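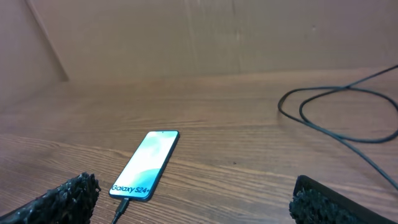

4. Reading the Notices: Length, Order and Omission

Figure 2. A smartphone lying on a wooden tabletop, with its screen on.

Most of the death notices in our collection were written to be read on a phone, whether or not their authors knew it. The Virndale archive holds notices from two periods: those printed in the town's weekly paper up to its last issue, and those posted afterward on the memorial pages run by Skarko, the firm that handles online notices for both of the local funeral homes. We drew 292 notices in all, 200 of them from the Skarko pages and the rest from print. The sampling is described in Section 3, and its faults are listed there at a length that one reviewer called generous.

The first thing a reader notices is that the dead have gotten longer. The paper charged by the line, and families wrote accordingly. A man could be born, schooled, married twice and buried in the space now given to his feelings about bass fishing. Skarko charges a flat fee for up to 2000 words, and while few families come near that limit, several clearly took it as a challenge. The printed notices seldom ran past 60 words unless the person had held office or owned the hardware store. In one case he had done both, and his notice spilled into a second column and pushed a tire sale onto the next page.

4.1 What comes first

The order of facts in the printed notices barely changes from one to the next. Name, age and street come first, then the place of death, then the survivors, then the service. The cause of death appears only if it was sudden or agricultural. We coded the opening sentence of each notice by its main verb, expecting a steady drift from "died" to "passed away." The drift is there, but it is less tidy than we had hoped. Plain "died" holds on well in both periods, mostly among retired teachers, who seem to have left instructions.

The online notices open in more ways. Some begin with the family speaking as a group, some with a scrap of a hymn, and a small set with the deceased speaking in the first person, announcing the news themselves. We coded this last kind as "self-written" where the notice said so and "voiced" where it did not. The difference matters. A self-written notice tends to be brisk and a little rude about the speaker's golf. A voiced one is kinder than its supposed author is likely to have been.

4.2 Who survives

Lists of survivors are the part of a notice most often read closely and most often fought over. In print, the list follows a strict ladder: spouse, children by age, brothers and sisters, and then a bare count of grandchildren, who are not named until they can vote. Online, the grandchildren have names, and so do their partners, in parentheses, with all the security of tenure that parentheses provide. Skarko allows a family to edit a notice after it has been posted and keeps the earlier versions. Comparing versions, we found that the commonest edit by far was a change to the list of survivors. The next most common was the correct spelling of the church.

Pets are the clearest newcomers. No printed notice in our sample names an animal. Online, dogs appear regularly and usually come after the grandchildren, though in two notices the dog comes ahead of a brother. We have no method for finding out whether this was an oversight, and we did not think it right to ask.

Former spouses are harder to code. Print leaves them out almost without exception, so that children seem to have arrived by mail. The online notices are more open, and phrases such as "his friend and the mother of his children" do a good deal of quiet work. We placed these in their own category after our two coders disagreed about them for most of October.

4.3 What is left out

A study of omissions has an obvious problem, and we do not claim to have solved it. Our partial answer was to set a smaller group of notices beside the Erkidik parish register, which records occupation, residence and next of kin in a dry hand and with no interest in fishing. Three kinds of fact turned up in the register and went missing in the notice. The first was early marriages. The second was jobs held for a short time, unless the job was in the military, in which case a few months might fill a paragraph. The third was time spent living somewhere else. People who had been gone from Virndale for half their working lives are described as lifelong residents, a title the town appears to hand out on return.

The gap is about the same in both periods. More room has not meant fuller records; families with space to spare spend it on character, and the facts that were dropped from a short notice are dropped from a long one too. This goes against the view, set out in the Intarasuk report on digital mourning, that longer notices will serve future historians better. They will certainly give future historians more to read.

One exception deserves mention. Illness, which print hardly ever names, is named online in well over half of the notices, often with thanks to a particular ward or nurse. The thanks can be very exact. One notice credits the night staff by shift and the cafeteria for its pie.

4.4 Adjectives

We close the section with the adjectives, which we had planned to treat briefly. "Beloved" leads in print and is still common online, but "feisty" has made strong gains, nearly all of them among women over eighty. "Stubborn" is used of both sexes and always with affection, or at least always with a comma and then some affection. "Quiet" is used only of men. The full counts are in the appendix, along with our reasons for treating "a real character" as a single word.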